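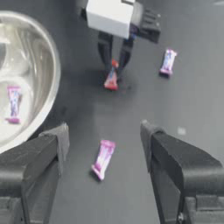 Larncombe Maritime College: where we've got to since August

Last updated: 17/01/2023

Print this page | E-mail this page

Hi all at the Tkachenko Fund,

You asked for something readable this time instead of the spreadsheet, so I'm writing this the way I'd tell it to you over the phone. The spreadsheet is still coming (Sayaka has it, and she's chasing two missing invoices from the boatyard before she'll let it out of her hands).

The big thing first. We opened! The first class started in August with 119 students, which is 11 more than we told you to expect in the proposal. Most of them are in deck officer training, a smaller bunch is in marine engineering, and the rest signed up for port logistics, the program I was most nervous about. I'd worried we would end up teaching it to a handful of people in a very large room. We didn't, and they've already outgrown the room we gave them.

Housing is the part I'm least happy with. The second dorm was supposed to be ready before classes began and it wasn't. The plumbing inspection failed, then passed, then the hot water quit on the top floor. For most of the fall we had students boarding in town and riding the bus in, and when the ferry road floods the bus doesn't run, so they missed mornings. Everybody has a bed on campus now. I'd still call the building unfinished: the laundry room has no dryers and the study lounge has no chairs.

Teaching staff. We've filled the navigation job with Takeshi Fukuda, who came to us straight off a container ship and had to be talked into the whole idea of office hours. Students line up for him. The engineering job is still open. We made an offer, it was turned down over salary, and we've advertised again with the housing allowance you approved. In the meantime Renji Takagi is carrying both engineering sections, and I don't want that to go on past spring.

The bridge simulator is in and working. It took longer than it should have, mainly down to a mix-up about the power supply (ours, I'm afraid, we gave the installers the old building drawings). Students have logged 3,042 hours on it against the 3,080 we promised you for the period. So we're a little short, and I'd like to just say so. The evening slots were slow to fill at first, and then exams came and you couldn't get near the thing. We've moved to a sign-up sheet on the door and it's been much calmer.

Library: the shelving is up, the charts are in flat drawers, and the online catalog runs on Plikar, which the students grumble about but use. We spent less than planned on printed books and I'd like to move what's left into journal access. Could you let me know if that needs a formal letter?

Sea time is the thing I most want to talk through with you. Every deck student has to put in months aboard a working ship before they can sit for the license, and a college as new as ours doesn't have old friends at the shipping companies yet. I've spent a good part of the fall on the phone. Nuka has agreed to take cadets on its coastal run starting this summer, up to six at a time, and they'll cover meals and berths. It's a really good start! It also won't be enough for the whole class, and I have two more companies who are interested but haven't signed anything. If anyone at the Fund knows a fleet manager, please send them my way.

We also held our first open meeting with the town. I'd braced for complaints about parking and we got them, but most of the evening went to whether local kids could get in without the math prerequisite. We're putting together a summer bridge course for them. I'll have a cost for it in the next report. 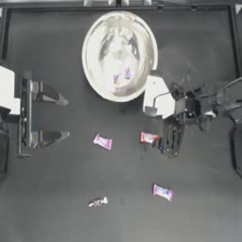 Rosalba Pagano told me she'd drop the word "bridge" from that course altogether, as half the parents at the meeting thought it had to do with steering ships. She also thinks it should run in the evenings, so kids with summer jobs don't have to choose, and she'd open it to adults who've been out of school a while. I've gone along with her on the evenings. The adults I'd like to leave for the second year, when we know what it costs to heat and staff the place at night.

What I need from you, then: a yes or no on the library money, any fleet contacts, and a date for your visit. Minoru Imai has offered to run the tour and he'd like enough warning to get the training boat back in the water. Spring is better than winter for that. Bring a coat either way, the dock is windy all year.

Contact us | Copyright Larncombe Maritime College | Back to top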